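Ticket: Cable dressing check fails on right arm, bimanual cell
Site: Todbridge
Opened by: Yuxi Xue
Assigned to: Huiling Cui
Priority: Medium
Status: Pending review

Yuxi Xue, 08:40
Right arm stopped with a following error on joint 4 during the cardboard handling task. The error clears on reset and comes back within a few cycles. Left arm runs the same motion mirrored with no fault. No contact with the table or walls in the log. Controller firmware matches on both arms.

Huiling Cui, 09:15
Please attach the joint current trace and confirm whether the cell was checked against the Skindis cable rule before the shift. Section 6 applies to any arm with an external cable: no tension at full wrist rotation, no contact with the mounting rail in motion, no slack outside the cell footprint.

Yuxi Xue, 10:05
Trace attached. Current on joint 4 climbs near the end of wrist travel in one direction only. The pre-shift sheet is signed for the left arm. The right arm line is blank.

Huiling Cui, 10:20
A blank line counts as a fail. Take the cell out of automatic until the sheet is complete. Run the wrist sweep by hand at reduced speed, 17 steps, and note the step where the current starts to rise.

Yuxi Xue, 11:30
Sweep done. Rise starts at step 9 and is repeatable. Loosened the first tie behind the wrist and repeated — no rise. Retied with more cable in the wrist loop and ran 400 cycles at task speed without a fault.

Zixuan Jiang, 13:10
The tie fix covers the tension clause only. The slack clause is still open. Extra cable at the wrist has to be matched by a fixed point at the base, otherwise the lower run can move. Please post the current state with both arms at the work position.

Yuxi Xue, 13:45
Current state:

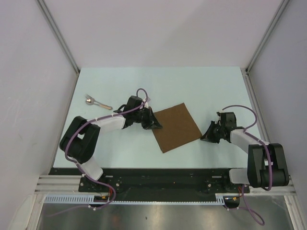

Work position, both arms at the cardboard. Right arm cable trails past the lower link and off the table.

Zixuan Jiang, 14:05
Slack clause not met on the right arm. Add a clamp at the base and route the lower run inside the footprint. The fork should also come off the table before the next sweep. Under the Backlund cell checklist, only the current workpiece stays on the surface during a cable test.

Huiling Cui, 14:20
Agreed. Keep this open until the clamp is fitted and the 17-step sweep has been repeated on both arms. Sheet to be signed per arm, by the person who ran the sweep.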